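Hinton Reading Fellowship

The Hinton Reading Fellowship is a small Christian lay movement built round shared Bible reading in the home. Began in the village of Hinton, later spread to Rashidi and Rimach. No ordained clergy of its own. Members mostly stay in their own parish church or chapel and meet in the week as well, in groups called tables.

Contents
Name
Origins
Beliefs
Practice
The Winulach Readings
Organisation
Music
Disagreements
See also

Name

Early members just said "the reading". Fellowship was added when a bank account had to be opened. The word table for a local group comes from the first meetings, held in a kitchen. In Rimach the groups are called benches, for no recorded reason, and the two words are used side by side in the newsletter.

Origins

Started as a Lent course shared between an Anglican parish and a Methodist chapel in Hinton. The course was meant to run until Easter. Those who came wanted to go on with the book they were in (Luke, by most accounts, though one early letter says Mark) and carried on into the summer. A second table opened that October in the chapel schoolroom. Tables in Rashidi followed after two families moved there for work.

The early papers are thin. A box of letters and a run of the newsletter survive, with gaps. Dates given for the first meeting differ by a year or more and the Fellowship itself doesn't keep an anniversary.

Beliefs

The Fellowship has no creed of its own and uses the Apostles' Creed at its yearly gathering. Members come from Anglican, Methodist, Baptist and a few Catholic backgrounds. Teaching in its printed material is broadly evangelical in tone — grace, forgiveness, the need to forgive others in turn — but baptism and the Lord's Supper are left to the churches. Communion is never held at a table. That rule is old and has been kept fairly strictly.

Strong stress on hearing Scripture read aloud. The usual text quoted is Romans 10:17, "faith cometh by hearing". Silent reading beforehand is allowed but not expected. Commentaries are put away until the passage has been heard through once.

Kindness to neighbours is treated as part of the reading, and most printed passages end with a short line called the errand, a plain thing to do before the next meeting. Visit someone. Write the letter you have put off. Pay back what is owed.

Practice

A meeting lasts an hour or a little more. The common order:

Silence
Psalm, said together
Passage, read aloud by one person
Passage again, by a different reader
Talk
The errand
Lord's Prayer

The second reading is often done from another translation. Groups differ as to which. Older Hinton members hold to the Authorised Version, Rashidi tables tend to use a modern one, and the booklet gives references only so as not to take sides. Children may read if they wish to, and often take the psalm.

Talk is not led. The host keeps time and may ask for quiet. Nobody is asked to pray aloud. Newcomers are told this at the door, as many find it a worry.

Food varies. Tea is normal, a meal is not, except at harvest.

The Winulach Readings

The Fellowship's main publication, named after the house where the first list was drawn up. A set of 286 passages arranged to be read over six years, one a week with breaks for August and the weeks after Christmas. Covers all four Gospels in full, Acts, most of the letters and a good part of the Old Testament. Leviticus is represented by a single chapter, wich has drawn comment.

The first edition was typed and stapled. The present one is a plain booklet with the passage reference, a psalm and the errand for each week. Blank pages at the back for notes, though many members keep a separate notebook and some tables hold on to filled ones for years.

Not to be confused with a lectionary. The Readings don't follow the church year, apart from Holy Week, when every table breaks off and reads the Passion story from whichever Gospel it has most recently finished.
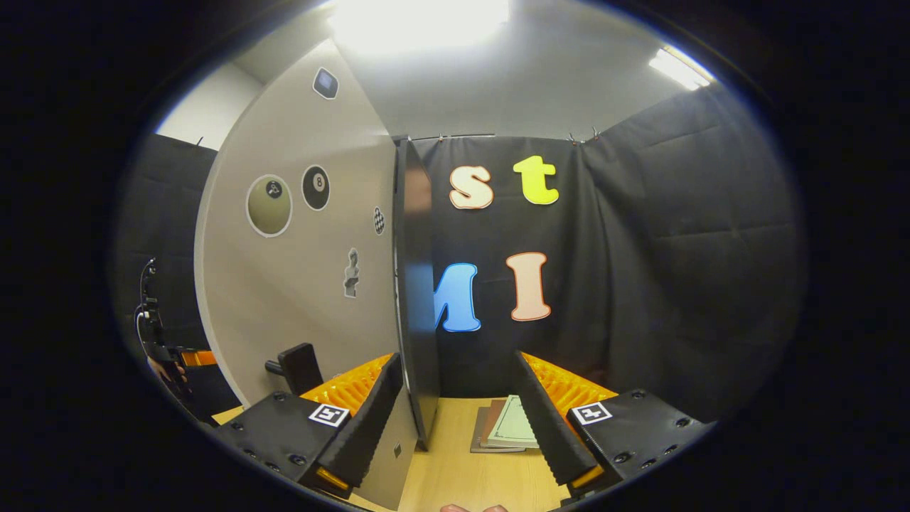 A small stack of books, with a pale green notebook on top.

Organisation

Very light. Each table looks after itself and may close without asking anyone. A meeting of hosts is held once a year and settles the booklet, the newsletter and any money. No membership roll. A count made for the newsletter of 2019-03-05 gave about 400 regular readers in all, most of them in Hinton and Rashidi, with four benches in Rimach. No later figure has been published.

Costs are met by a collection at the yearly gathering. Booklets are given free to prisons and hospitals on request.

Music

Not much. Meetings in the home are said, not sung. The yearly gathering uses common hymns, among them "Break Thou the Bread of Life" and "Be Thou My Vision". Rimach has its own setting of Psalm 121, unaccompanied, sung standing.

Disagreements

Two are recorded at any length. The first was over whether tables might meet on a Sunday. Some hosts felt this would draw people away from church. It was agreed that they might, in the evening only, and most still don't.

The second, longer, was over the errand. Critics within the Fellowship held that setting a task each week came close to teaching salvation by works, and one Rashidi table left the errand out for several years. Defenders pointed to James 2. A note was added to the front of the booklet saying that the errand is a thankoffering and may be passed over freely. The Rashidi table later took it up again, but under the name "the answer".

Smaller complaints have concerned the print size and the lack of an index. An index was promised for the next edition and had not apeared at the time of writing.

See also

Lectio divina
House church
Methodist class meeting
Lectionary
Lay reader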